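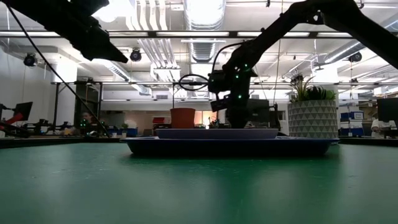 Progress report: Vundness, a touring stage comedy
24 Mar 2023
By the production office, Unar Theatre Company

1. Scope of this report

This report covers the second stage of the grant for Vundness, a two-act comedy for four actors, produced by Unar with Heinonen as co-producing venue. The first stage paid for the commission and the opening workshop. The present stage pays for script revision, design and technical planning. Rehearsals fall under the third stage and are mentioned only where they affect the budget.

2. Script

The third draft was delivered on schedule and runs to 114 pages. A table reading came in well over the agreed running time, mostly in the second act, where the two sisters argue over the sale of the ferry office. The writer has since removed one subplot and merged two minor roles. The cast size is unchanged. A fourth draft is due before rehearsals and will be the version sent to the funder for the record.

The farce sequence at the end of Act 1 is still unresolved. It needs three working doors, and the touring set was costed with 2. The director prefers to restage the sequence; the designer has been asked to price a third door as an alternative.

3. Design and technical

The model box has been approved by both partners. The set breaks down into flats that fit the van specified in the application. Lighting is planned for a reduced rig so that smaller venues can receive the show with one day of fit-up. Sound remains at outline level – the composer starts after the fourth draft.

4. Venues

Heinonen has confirmed the opening run in its main house, which seats 224. The Nala studio, with 70 seats, has confirmed a shorter run directly after. Contracts with both are signed. Talks with one further venue ended without agreement over the split of box office income, and that week is now held for a replacement date.

5. Budget

Spending is within the approved total. Writer and workshop fees are fully paid. The design line is slightly over because of a second round of drawings, and the difference has been moved from print and publicity. No change to the grant amount is requested. If the third door is built, the cost will be met from contingency, and a revised budget sheet will be submitted first.

6. Next steps

– Fourth draft delivered and circulated to both venues
– Decision on the Act 1 doors
– Casting of the two remaining roles
– Replacement date confirmed or released
– Rehearsals begin in May

The next report is due at the end of the rehearsal period and will include attendance figures if the opening run has started by then.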